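# Linum puts its robots on the evening shift

Linum has started teaching household jobs to its robots after dark. The firm's staff guide the arm through each task, either by holding it and moving it or by steering it with hand controls from another room, and the movements are saved so the robot can learn to repeat them.

The work began in July and has so far produced 3,007 saved runs. Of these, 590 were done by hand and the rest by remote control. Four tasks are being taught: drawing a curtain, picking up a cup, folding a cloth and putting shoes on a rack.

Most of the earlier runs were made in daylight. Linum found that robots taught only by day did poorly once the lamps were on, and moved the sessions to start at 9pm. The wrist camera now has to cope with city lights in a dark window, a bright ceiling light and people in the same room.
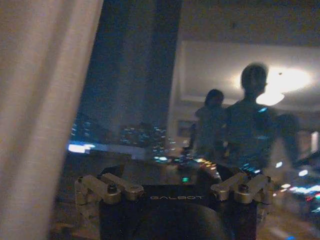
Vilhjálmur Ketilsson thinks the firm should lean more on teaching by hand. Remote control is quicker to set up, he said, but the person steering can't feel when the fingers are pulling too hard, "and the robot picks up that habit along with everything else". He would like to see the two methods tested side by side on the same task before any more runs are added.

Linum says a test of that kind is planned. It will use 128 new runs, split evenly between the two methods, all on the curtain task. Þórarinn Bundgaard will lead it, and the sessions will be held in the evening. The results will be shared with Egilsson, which is paying for part of the work. A date for the first trial in a customer's home has not been set.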